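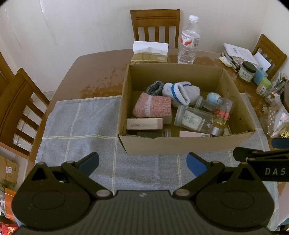
I've been after a decent tablecloth for ages, and the Kestemell check one has now been on our dining table since December, so I reckon I've earned an opinion. It's the grey-blue with the thin double stripes in pale yellow, and I love the colour! The yellow is so soft you hardly notice it until the light's on, and it looks lovely next to the reddish-brown of the table. I only ever spread it over the near part, where we all sit and dump things (at the minute a cardboard box with rolled-up knitted things in, a pink sock among them), so the far end stays bare and you can see the worn patches in the varnish. One of these days I'll get that sorted.

**Washing** - very good. It goes in at 40 with the towels and hasn't faded that I can see. It does crease though. Softly, no sharp lines, but if you want it properly flat you'll be ironing, and I don't iron tablecloths.

**Staying put** - hmm. It's quite light and the edge goes wonky if you drag anything across it. My sister Aaliyah Cormier has the heavier Isemitz one and hers hangs much better, but she paid a lot more and it takes two days to dry.

**Price** - £33 from Cloutier, plus postage, which I thought was a bit cheeky for something that folds up so small. I'd still buy it again, and I'm tempted by the green for the kitchen.

Four stars. Would be five if they did it in a heavier cloth.

*Updated 15 September 2018: still going strong, one gravy stain that won't shift.*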